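Open Day FAQ: your questions before you come and see the robots

I get a pile of emails every time we put up a new open day, so I've pulled the usual ones together. If yours isn't covered, send it through and I'll add it (I do read them all, just not very quickly!).

When is it on?
Wednesday, doors at 5 pm. Come when you like after that. The first hour is the quietest, so if you've got littlies or you hate a crowd, aim for then.

Where do I go?
Skondwood, the long brick building behind the tile showroom. Use the side entrance, the front one's locked after hours. There's a car park across the road but it fills up fast, and the 66 bus stops right at the gate.

Does it cost anything?
Nope. You do need to book though, as we can only take 28 people in the demo room at a time. Your booking gets you a time slot, and you're welcome to hang about in the foyer before and after.

What will I see?
Mostly arms at benches. Iolanda Quintana runs the main demo, which is two arms sharing one job, and she'll talk you through it while it's going. She's terrific with questions, so have some ready. Lindalva Falcão does the programming side next door, and her bit is more sit-down, with a screen and a fair amount of squiggly graph. I'd go to Iolanda's first.

Will the robots do everything perfectly?
Ha! No. Last June one of them spent most of a session failing to pick up a grape and it got the biggest cheer of the night. We don't run canned routines, you get whatever the arms are working on that week.

Can my kids have a go?
Over-eights can drive the practice arm in the foyer, with a grown-up beside them. The arms in the demo room are look-only, and please keep behind the yellow line, even when they're parked.

Can I take photos?
Go for it, no flash please. Ask before you snap other visitors.

What's Plerorik? It's all over the signs.
That's the name of our teaching program, the one the open days belong to. Cudura is the newsletter. I know, I know, we should have picked one name and stuck with it.

Is there food?
Amaral's coffee cart will be out the front, and they do a very good cheese toastie. Cards only.

Why do you bother with all the cute backdrops?
I get this one every single time, and I love it. Plain grey benches are dull to look at all day, and visitors stop and chat when there's a bit of colour about. Mushrooms are my favourite so far. If you've got a theme you'd like to see, there's a suggestion box next to the sign-in desk, and I'm already holding a dozen votes for dinosaurs.

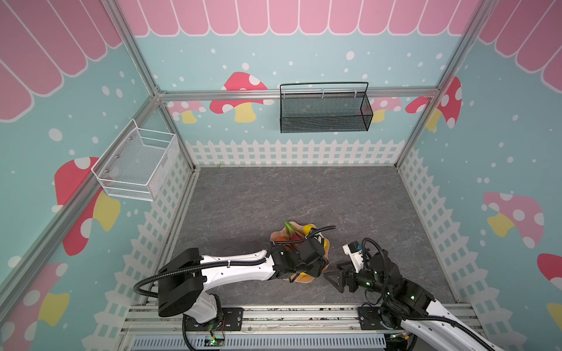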